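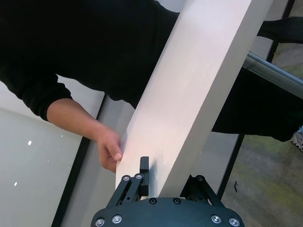
Taking my dad and two kids to a robotics open day - what should we expect?

Posted by Kayode Odukoya

Hello everyone, and sorry in advance for the long message. My father is 60 and spent most of his working life putting up shelving and shop fittings, and ever since he read that Toruvetti is having an open day where robot arms help people handle boards and panels, he has talked of little else. He wants to go, my kids (8 and 11) want to go, and I'm the one doing the driving, which is 106 miles each way. I don't mind the drive one bit if there's something for them to do when we get there!

What I'd love to know is whether visitors get to try anything or whether you stand behind a rope the whole time. Is there somewhere to sit down? And would an 8-year-old get bored? I wrote to the address on their flyer and got a nice automatic reply, but nothing since.

Thank you so much to anybody who has been.

Humaira Swati

We went in November, my sister and I and her twins, and had a lovely time, so let me tell you what I remember. You sign in at the front, they give you a sticker with your first name on it, and then you wait for a group to fill up. Ours took a while to get going, so bring a snack for the kids.

The part your dad will like is the handover demonstration. One of the staff holds a flat board and the gripper takes hold of the end of it, and for a bit they both have it, the person and the machine. I had expected something fast and a little scary, and it was slow enough that the twins started whispering "come on, come on" to it. The young man running it explained that closing on the board is the easy part, and that the hard part is knowing when the person is ready to let go. After that, visitors could take a turn, 5 at a time, with an adult standing next to each child. My sister said it felt like carrying a table with somebody very polite.

They do ask for closed shoes and no dangling scarves or bracelets. I had to put my scarf in a locker, so you might leave yours in the car. There are benches along the hallway but none in the demonstration room, and the talk in there runs more than 3 quarters of an hour, so if your dad's knees are bad, ask for a chair at the sign-in desk. They found one for an older lady in our group without any fuss.

As for the 8-year-old, I'd say the talk is too long and the hands-on part is too short, but there was a drawing table by the coffee, and that saved us. Do have your dad ask questions! The staff perked right up when a man in our group started in on how warped boards behave.

Leone

Been twice. Parking is behind the building, not in front. Coffee is fine. Go to the first session, it gets crowded.

Trillis

I haven't been to that one but I went to a different open day, at a packaging plant, and it was mostly slides. Hope yours is better. I would call them on the phone, email never works with these places.

Comments

Kayode Odukoya: Humaira, thank you, this is so kind. I read it out loud to Dad at breakfast and he is already making a list of questions - warped boards is at the top. Will ask about the chair.

Anow: Do they let you take pictures in there?

Humaira Swati: They did when we went, as long as you didn't use a flash. Have a wonderful day out, Kayode, and say hello to your dad!

Leone: Second the snack advice.

Contact us | Copyright 2024, all posts belong to their authors | Back to top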